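Week 2 handout: Sorting things when the rule is vague
Intro to Classification - Kadri Lepik, Corkville evening program

Hi all, a few of you asked for my notes from Tuesday's whiteboard mess, so I've typed them up with the bits I skipped.

We started with the dullest task I could think of: put each thing in bin O or bin X. Easy if the things differ in colour or size. So I like rubber chickens for this one - they're all yellow, they all have the red comb and red feet, and in a heap it's hard to say where one stops and the next begins. Before you can sort anything you have to decide what counts as one item. Write that down, it comes back in week 4!

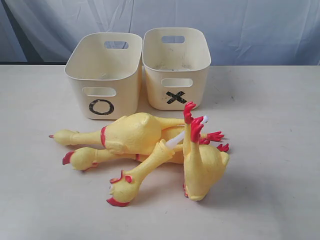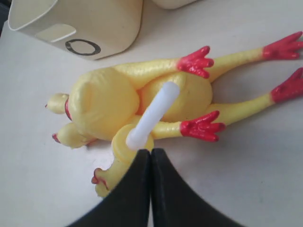
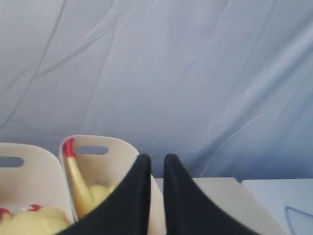

Fig. 1. Rubber chickens and bins. First picture: three in a heap in front of O and X. Second: two overlapping on the table. Third: one chicken in each of two bins.

Now cover the caption and try these on your own (Hazem, you've already had a go, let someone else talk first):

Invent a rule that sends every chicken to O or X without you having to think about it. "Whichever is on top goes left" is fine. "The nicer one" is not fine, sorry Vaida.

Swap rules with your neighbour and see if you get the same answer they did. If you disagree, the wording is probably too loose - fix the wording before you argue about the chicken.

Then add a tie-breaker. Most groups forget it.

For next week please read the Mägi chapter up to page 32 and bring a one-paragraph rule of your own, 200 words tops. Room 633 again, and bring a pencil.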